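Plurnimberg 2
Two-arm garment handling software from Grunham

5 min read

A T-shirt has no fixed shape, no reliable edges and an unlimited supply of ways to lie on a table. Most robot software deals with this by asking you to sell something other than T-shirts. Plurnimberg is for people who have already had that conversation and still have the T-shirts.

It runs on the computer beside your cell, between the cameras and the arm controllers. You give it two arms, a table, a camera looking down on the table and a camera at each wrist. It gives you back a pair of arms that can look for a garment, choose where to take hold, pinch it, pull it out flat and start on a fold. You keep your own arms and, within reason, your own grippers. We'll say what "within reason" means further down, under a heading you may want to read before ordering.

What's in the package

Look is the perception part. It finds the cloth and draws an outline, then has a guess at which bits are hem, sleeve and collar. Every guess comes with a confidence score, and you can set how unsure it's allowed to be before it asks for another look. A shirt turned sideways gets the same treatment as a straight one. Version 1 had firm opinions about which way up a shirt should be, and we've apologised to the customers concerned.

Pinch takes over once a gripper is close to the cloth. From above, a gripper hides exactly the bit of fabric you want to see, so Pinch works from the wrist camera instead. It looks at what is between the fingertips and classifies it as one layer, several layers or table. The last of these used to be reported as a successful grasp. It now has its own error message.

Plan works out where both arms go. It treats them as one machine with two ends, so neither is sent through the other's elbow, and it knows that pulling on one corner moves the other three. You can rank what you care about: speed, tension in the fabric, or keeping cables out of trouble. Put all three first if you like. The planner will accept it and then take a long time.

Pinheiro is the tooling: a recorder, a viewer and a step-through debugger. It lines up the wrist cameras with the table view and the joint positions on a single timeline, so when a corner gets away you can scrub back and find out which arm to blame. Joyce Biwott, who wrote most of it, named it after the street she was living on and has so far resisted every attempt by marketing to change it. 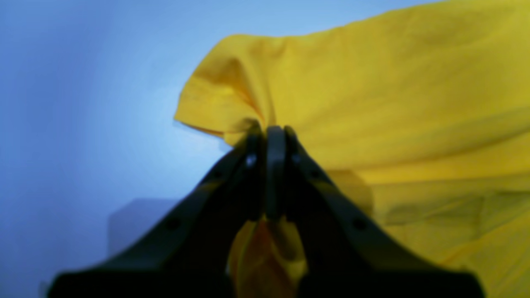
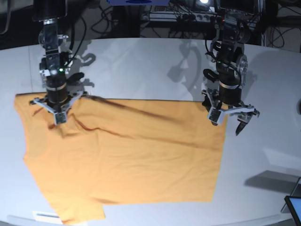
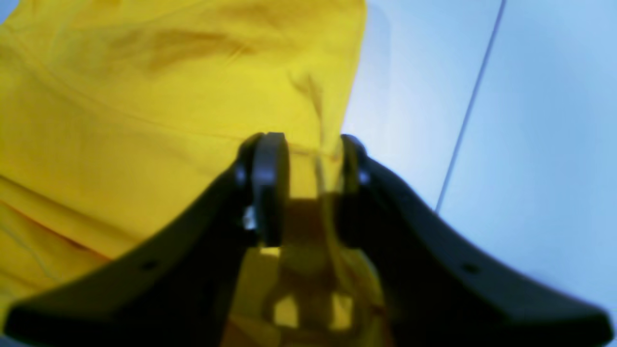
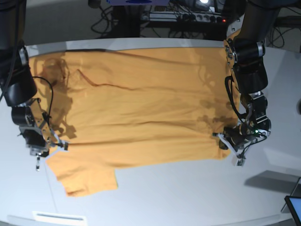

Cloth work under Plurnimberg. First and third: yellow fabric held at the fingertips, close up. Second and fourth: an orange T-shirt on the white table with both arms over it.

Working with wrist views

The close-up view is where most of the development time on version 2 went. Cloth near a gripper folds over itself, goes dark between the fingers, and turns a different colour in the shade from the one it was a moment ago in the light. Older segmentation code, ours included, was quite happy to report this as two garments.

Pinch now keeps a running model of the fabric's colour under each camera and lets it drift as the arm moves. It also has a mask for your gripper, built during set-up, so that black fingers aren't mistaken for a very small pair of trousers. Wrist images are processed at 30 frames a second on the hardware listed below. If yours is slower, the arms slow down to match.

Shadows from the arms get similar handling in the table view. You tell the software where your lights are, or let it work them out with the calibration routine, which involves both arms waving about over an empty table for nearly 2 minutes. It's best done before visitors arrive.

Writing a job

Jobs are written in Python or put together in the editor. The basic verbs are find, take, lift, spread, fold and let_go. Each one has a timeout and a fallback, and the default fallback is to put the cloth down gently and try again from the beginning. You can change this to "stop and call someone". Our own engineers mostly use that one, having learned what a determined robot can do to a collar overnight.

There are 31 worked jobs in the folder called jobs/shirts. Belmiro Azevedo maintains these and answers questions about them, often at greater length than the question. The towel jobs are further along than the shirt jobs, and the hooded sweatshirt job is marked experimental. Please take that word seriously. The drawstring is still winning.

Everything can be run against a recording before you let it near the arms. Replays use the same planner and the same perception code, so a bad decision will be made just as confidently at your desk.

About your grippers

Plurnimberg needs fingertips that close on each other and a driver that reports how far apart they are. Two-finger grippers are the easy case. Hands with more fingers work if you nominate which pair does the pinching, and tell the planner about the others so it can keep them from dragging across the sleeve. Suction cups aren't supported. People ask, and we've seen the videos too.

Tips should be narrow enough to get under a hem and soft enough not to mark the table. The set-up guide has drawings.

What you'll need

Two arms with six or more joints each, and position control over the network
One fixed camera with a clear view of the whole table
One small camera per wrist, rigidly mounted (tape is a mount for about an hour)
A Linux computer with a recent graphics card and 32 GB of memory
A plain table in a colour that isn't your garment

The last item causes more support calls than the other four together. Mustard shirt on white table: fine. White shirt on white table: buy a mat.

What it doesn't do

It doesn't iron, button, sort by size or find the other sock. It won't replace the safety controller on your cell, and it must not be wired up as though it might. It can't tell the front of a plain T-shirt from the back every time, though it is in good company there.

Licences and trial

Plurnimberg is licensed per pair of arms, with updates and email support included for the first year. Pinheiro can be had on its own for teams who only want to record and review. The trial version has everything switched on and lasts 30 days, long enough to get through calibration and have one proper argument about lighting.

Version 1 jobs will open in version 2 with a warning. Most will run unchanged. If yours calls flip_shirt(), read the migration notes first and stand a little further back than usual.

For prices, write to Grunham sales at the Zokinville office with your arm model, gripper type and a photograph of the table. We do look at the photograph.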